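Student robotics club takes on kitchen chores in Clirnitz

Members of the Wurkimel student robotics club are spending this term on a job most of them already do at home: putting the utensils away.

The project, called Huko, asks students to record simple kitchen tasks with hand-held grippers and then use the recordings to train a small robot arm. Club adviser Yetunde Yusuf said the group picked table and counter work after last year's project, a line-following cart, left several members wanting something closer to daily life.

"They kept asking what a robot would do in their own kitchen," Yusuf said. "So we moved the club into one."

Sessions start at 4 p.m. and run until the light goes. Students squeeze the handle to close the fingers, pick up a chopstick or other utensil, and place it in a holder on the table. Each run is saved, checked on a laptop and either kept or thrown out. A run is dropped if the operator's free hand touches the utensil or if the holder tips over.

The club has kept 80 runs so far. Suleiman Nnaji, a second-year student who looks after the recordings, said the first week's work was mostly deleted.

"We moved too fast," Nnaji said. "You reach the way you would with your own fingers, and the gripper is longer than that. I was hitting the holder every time."

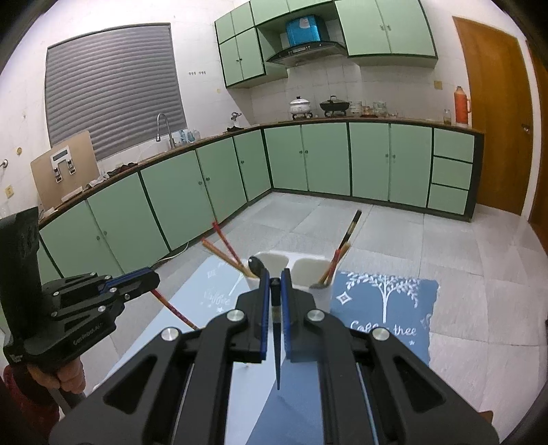 Thin items have given the students the most trouble. Chopsticks roll when they lie flat, and a tapered one can turn in the grip on the way up. Garba Akpan spent two sessions trying different finger pads before the club settled on a softer set. He is now writing a short guide for new members on where to hold each kind of utensil – near the middle for long ones, closer to the thick end for short ones.

Taha Ramadan, who handles the training software, said the arm will be tested on the holder task first. Bowls and lids will have to wait until the spring.

"If it can put one chopstick in the right slot, I'll be happy," Ramadan said. "Then we can argue about the second one."

The club will show the project at the Clirnitz student technology fair, where teams of up to 5 members get a table and a short slot in front of the judges. Chibuzor Okeke is preparing the talk and has asked members to send her their worst recordings along with their best.

New members are welcome, and no programming experience is needed. Students who want to join can speak to Yusuf before the start of any session.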